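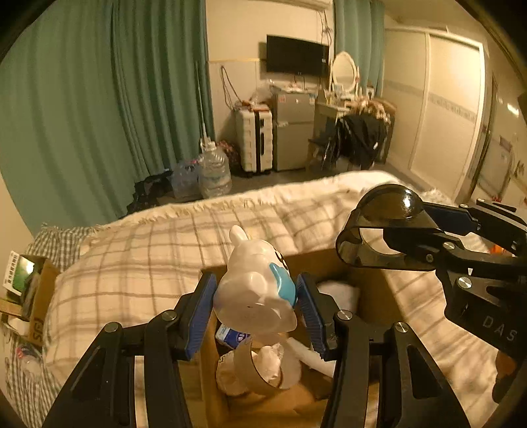 Sorting the Bedside Box
How to unpack the small things without spreading them over a whole room

Most advice on household sorting starts with the wardrobe or the garage. The mixed box gets less attention. It is the carton that collects small items from shelves, drawers and windowsills during a move or a cleanup: ornaments, half-used packages, tubes, something with a cord. It is seldom heavy, and it tends to stay closed for months.

Its contents have no common size, weight or use. A box of books can be shelved in one pass. A mixed box requires a separate decision for each object, and the decisions are slow. In a household log kept for this article over one December, 108 small objects took longer to place than all the clothing in the same apartment.

The work surface

A bed is a better sorting surface than a table for this class of object. It is wide, it can be reached from at least two sides, and a dropped ornament lands on something soft. The drawback is that it gives way. A carton on a mattress tilts toward whoever is leaning on the edge, and tall items inside shift with it. Placing the carton a forearm's length in from the edge reduces the tilt.

Cover the bed first. A blanket with a woven pattern works well enough, although small dark parts are easier to find on a plain one. Folds should be pulled flat in the area where objects will be set down. A figurine with a broad base will stand on flat fabric. One with narrow feet will not, and should be laid on its side from the start.

Use two cartons at minimum. The larger holds what has not been sorted. The smaller takes items with a known destination, such as food packages for the kitchen or rolls for the bathroom. Bottles stay outside both until their caps have been checked. 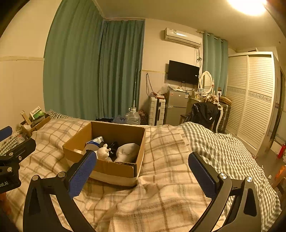
Two open cartons on the bed, with the small animal figurine among the contents of the larger one.

Order of removal

The usual instinct is to take out the largest object first, since it frees the most space. In a jumbled carton this is often a mistake. Large smooth items lean on the side wall and hold smaller ones in place, and when they come out the rest slides into the gap. Glazed and glossy ornaments chip in exactly this way, against each other, during unpacking.

A safer order is by fragility. Remove anything rigid and breakable that can be reached without moving its neighbors. Next take the packages, which have flat sides and stack outside the box. Soft and flexible items come last -- they cushion whatever is left.

Lift straight up. A figurine should be gripped on the body, from both sides, and never by an ear, a handle or any other projection. It should clear the top of the carton before it is moved sideways. If it catches, put it back down and free the obstruction. Pulling at an angle puts the load on the thinnest part.

Curved and ring-shaped items need attention of their own, as they hook over things. Check what is sitting inside the loop before lifting it.

Choosing the carton

Plain corrugated cartons remain the best value. The Drovov storage box, a rigid plastic unit of 25 liters, was tried alongside them and proved stronger, but its lid channel takes up room at the rim and its walls are slippery. Objects settled to the bottom more readily than they did in cardboard. The Welau folding crate has open sides and is unsuitable for anything smaller than a fist.

Cardboard wears first at the corners. A dark or softened corner does not rule a box out for sorting on a bed, where it carries little load. It does rule it out for stacking. Reinforce with paper tape on the inside face, or flatten the carton and recycle it.

Avoid very deep boxes. Once the walls are higher than the elbow can bend over comfortably, objects at the back are moved by touch, and the far corner becomes a place where tubes and caps remain until the next move. A carton that shows its floor when half empty is deep enough.

Recording what goes where

A written list is optional for one box and useful for five or more. The log for this article ran to 569 entries across the apartment, with three columns: object, destination, date placed. A fourth column for condition was dropped after the first week. Entries that read "shelf" were of no use later -- "hall shelf, left" was.

Items with no destination after two passes go back into the larger carton together. Close it, write the month on the top flap, and leave it where it will be in the way. A box under the bed is not opened. A box beside the bedroom door was opened, in our log, within nine days.

Finish by shaking the blanket out over a hard floor. Screws, caps and price labels collect in the folds, and a vacuum cleaner will take them without giving notice.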